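Members' Newsletter: Out and About

Two hours of robots at Ilstead

The open day at the Ilstead works was on Friday, August 30, 2019, and I went because the leaflet promised "the helping hands of tomorrow" and I wanted to see what they were helping with. Cups, mainly. The firm is called Kerkau, the robot software is called Farouk, and the first thing you met after the tea urn was a big screen showing Farouk at work in simulation, which means a computer-drawn arm in a computer-drawn room. 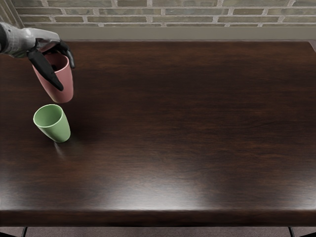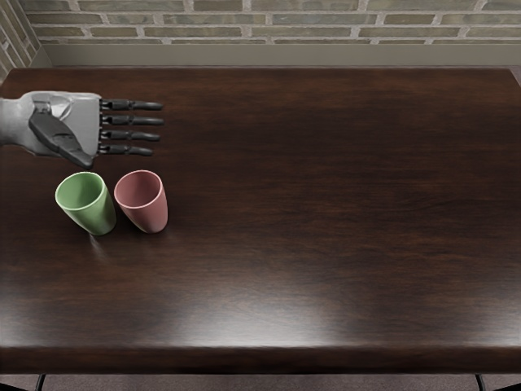
The job is stacking. There is a pink cup and a green cup, and the arm is meant to put one inside the other. I can report that my grandson could do this before he could walk properly, but we were told it is harder than it looks, and I will take their word for some of that. The programme has to work out where the cups are, choose which fingers go where, grip without knocking its neighbour, and let go at the right moment. It practises over and over on the computer before anybody lets it near a real table, so that nothing gets broken and no one has to stand there picking cups up off the floor.

All very sensible. My trouble was with the number they kept coming back to. A banner by the door said 80 per cent success. I asked what counted as a success, and the young woman on the stand said the cups had to be stacked and the arm clear of them within 60 seconds. Sixty seconds! For two cups! I asked how many tries the figure was based on and she did have an answer, which I give her credit for: 253, all of them on the computer. I asked what the figure was for real cups on a real table. She said that work was "ongoing", and would I like a pen.

I would not want to be unfair. The people on the stand were polite, they clearly knew their stuff, and when a man near me asked whether it would be doing the washing-up by Christmas they said no, plainly, which is more than the leaflet did. The leaflet says "home ready". I read it twice on the bus back and could not find a home in it anywhere.

There was a real arm as well, in a side room behind a rope. It waved. Then it went through a set of slow movements with nothing in its grip, and we were moved along so the next group could come in. I asked if it would be picking anything up later and was told that depended on the afternoon. I stayed for the afternoon session and it waved again.

The talk at the end was on the plan for a trial at Brastalholm, where Kerkau hopes to put an arm in the kitchen of a day centre from May. Several of us asked who would be in the room with it, who pays if it drops something hot, and whether any kitchen staff had been asked. The answers to the first two were that these things were being looked at. The third got a longer reply with the word "partnership" in it, and I still don't know if it was a yes.

Worth going? If you are curious, yes. It is free, the tea is decent and there are chairs. The works is a flat walk from the bus stop, though the signs give out at the second gate and you have to follow the fence. Ask to see the real arm lift a cup, and if it does, please write in and tell me, as I would gladly print it.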